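Acta de la reunión mensual del grupo de montaje
Proyecto Ketska (los dos brazos para ordenar la mesa)

Lugar: el salón de casa de Neelam
Asistentes: Neelam Bansal, Barış Güler, Ratree Petchrat, Nevzat Güneş
Excusa su ausencia: Oğuzhan Altıntaş, que mandó sus notas por escrito y muchos ánimos
Toma el acta: Ratree

Empezamos a las 18:30, con té para todos y con el agradecimiento de siempre a Neelam por dejarnos invadir otra vez su salón. Se leyó el acta de abril y se aprobó con una sola corrección: el soporte nuevo lo diseñó Nevzat y no Barış, que fue el primero en pedir que constara.

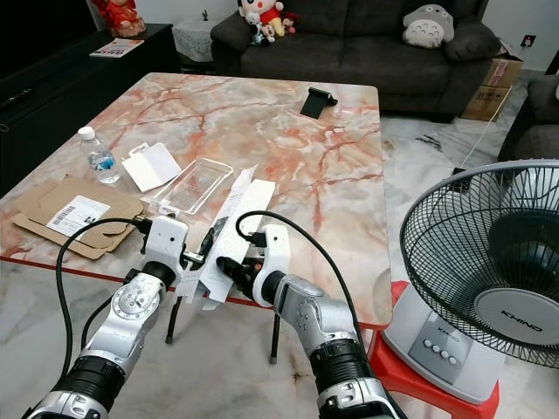
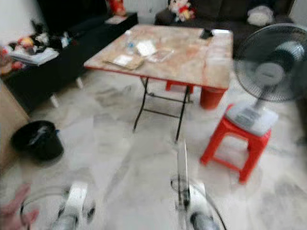

Los dos brazos y la mesa del salón, con la botella de agua y los papeles encima.

1. Estado del montaje

Barış contó con bastante detalle (y con mucho cariño, hay que decirlo) cómo ha ido el mes. Los dos brazos ya comparten la misma fuente y el mismo programa, que seguimos llamando Tidari aunque quedamos en buscarle un nombre mejor y nadie ha traído propuestas. El arranque es más tranquilo que antes: los brazos suben despacio, se quedan quietos y esperan la orden, sin aquel tirón que nos tenía a todos dando un paso atrás.

Desde la última reunión se han guardado 146 intentos de coger papel doblado. De ellos, 54 terminaron con el papel donde queríamos. A Nevzat le pareció poco y a Neelam le pareció estupendo, y estuvimos un buen rato hablando de ello. Al final coincidimos en que el papel es una cosa muy caprichosa y en que el mes pasado ni siquiera lo intentábamos, así que queda anotado como avance.

2. El papel que resbala

La dificultad principal sigue siendo la misma: cuando una pinza cierra antes que la otra, las hojas giran sobre la mesa y hay que empezar de nuevo. El tablero es muy liso y no ayuda nada. Se comentaron dos caminos. Ratree (yo misma, vaya) propuso forrar los dedos con una goma fina, que es barato y se quita en un momento si no convence. Nevzat prefiere retrasar por programa el cierre de la primera pinza hasta que llegue la segunda, y enseñó en el portátil una versión que parece prometedora.

Se acuerda probar primero la goma, sin tocar el programa, y después lo de Nevzat, para saber a qué se debe cada mejora. Barış pidió que no se hagan las dos cosas la misma tarde, por muy tentador que sea, y tiene toda la razón.

3. Cables

Oğuzhan escribe en sus notas que los cables de las muñecas necesitan más holgura en los giros amplios, pero que si se deja demasiada acabarán rozando la mesa. Sugiere una brida blanda a media altura en cada brazo. A todos nos pareció bien. Neelam recordó, con mucha paciencia, que también hay que mirar los conectores antes de cada sesión, con la corriente quitada, y que la lista de comprobación que preparamos con tanto esmero está para usarla.

4. Seguridad en las pruebas

Fue el punto más largo. Queda acordado que nadie mete las manos en la zona de las pinzas mientras el programa esté en marcha, ni siquiera para enderezar una hoja, que es justo cuando dan más ganas. Quien vaya a acercarse dice «paro» en voz alta, pulsa la parada y espera a que otra persona conteste. Nevzat imprimirá el aviso en letra grande.

Se mantiene la velocidad reducida hasta nueva orden. Barış quería subirla un poquito y retiró la propuesta de buen humor cuando vio las caras.

5. Cuentas

En la caja quedan 1.213. Se aprueba gastar hasta 146 de ese dinero en la goma, las bridas y un juego de dedos de repuesto, que Neelam pedirá a Grellholm junto con los tornillos que faltan. Canpolat todavía no ha contestado sobre la pieza de la muñeca. Oğuzhan les escribirá otra vez y, si no responden antes de la próxima reunión, intentaremos imprimirla nosotros.

6. Objetos para las próximas sesiones

Hablamos también de qué poner en la mesa. Seguiremos con papel doblado, que es lo que más nos enseña, y dejaremos las botellas para cuando las pinzas cierren a la vez. Neelam pidió que al terminar cada tarde se recoja todo, lo nuestro y lo que no lo es, y nos dimos por aludidos.

Tareas
Ratree: cortar y pegar la goma en los dedos.
Nevzat: el aviso de seguridad y guardar aparte su versión del programa.
Barış: repasar los intentos fallidos y separar los que acabaron en giro.
Neelam: pedido a Grellholm.
Oğuzhan: bridas y carta a Canpolat.

Ruegos y preguntas

Barış preguntó si podría venir su sobrina a ver una prueba. Por supuesto que sí, encantados, siempre que mire desde el otro lado del salón y que alguien le explique antes lo de «paro».

Se levantó la reunión a las 20:45. La próxima será en el mismo sitio, y esta vez la merienda la trae Nevzat.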